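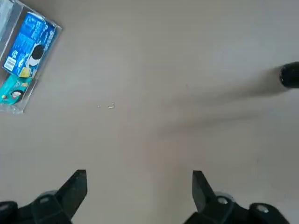

Nindus Tabletop Gripper Kit: Frequently Asked Questions

What comes in the kit?
The two-finger gripper, a wrist camera with its bracket, one cable, a bag of bolts and a hex key. The arm is sold separately.

Which arms does it fit?
Any arm with the Geltden wrist plate. For a Wonance arm you need the adapter ring, part 223.

Can it pick up snack bags and other soft wrapped goods?
Yes, in most cases. Set the grip force to low and approach from the short side of the package. Clear, shiny wrap can confuse the camera under a bright lamp. Move the lamp or turn on glare mode in the settings.

How wide does it open?
73 mm between the fingertips. Wider items have to be picked up by an edge or a corner.

Do I have to clean the table between runs?
Wipe off crumbs when you see them. Small specks don't bother the gripper, but the software sometimes marks them as objects.

How long does setup take?
Around 45 minutes the first time, including camera calibration. Do the calibration again if you take the bracket off.

A finger bolt came loose. What now?
Turn off the power, tighten it by hand with the hex key and stop when it's snug. Don't use a power driver.

Can I buy spare fingers?
Yes, in pairs, for $44. Orders placed in August ship after our summer break.

Who do I contact about a return?
Write to Henok Zeleke at the Deák Street office and include your order number.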